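Frequently Asked Questions – Table Linen Hire

Who can hire linen from Benkirane?
Benkirane supplies tablecloths, toppers and napkins to private customers, schools, clubs and businesses. Customers must be at least 20 years old and must provide a valid delivery address.

How is linen ordered?
Orders may be placed online or at the Lollon showroom. The minimum order is 22 pieces, in any mix of sizes and colors. An order is confirmed once the deposit has been received.

May two cloths be layered on one table?
Layering is permitted with all of our ranges. A plain topper laid over a patterned base cloth will leave a border of the pattern showing. Both cloths are charged at the standard rate, and felt toppers must be returned in a separate bag.

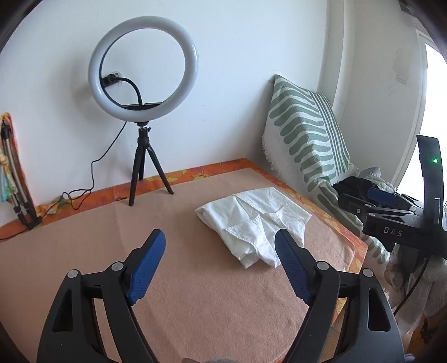 When must hired linen be returned?
Linen is due back by noon on the Monday after the event. Late returns are charged per piece for each further day.

Does linen need to be washed before return?
Washing is included in the hire price. Please shake out crumbs, remove pins and tape, and allow damp items to dry before packing them. Linen packed damp may develop mildew, which is treated as damage.

What happens if an item is stained or torn?
Ordinary food and drink stains are covered. Candle wax, burns, ink and tears are charged at the replacement price shown on the order form.

Can an order be changed or canceled?
Changes are accepted up to seven days before delivery, subject to stock. For orders of more than 200 pieces, the Wuron warehouse requires 14 days – please contact us as early as possible.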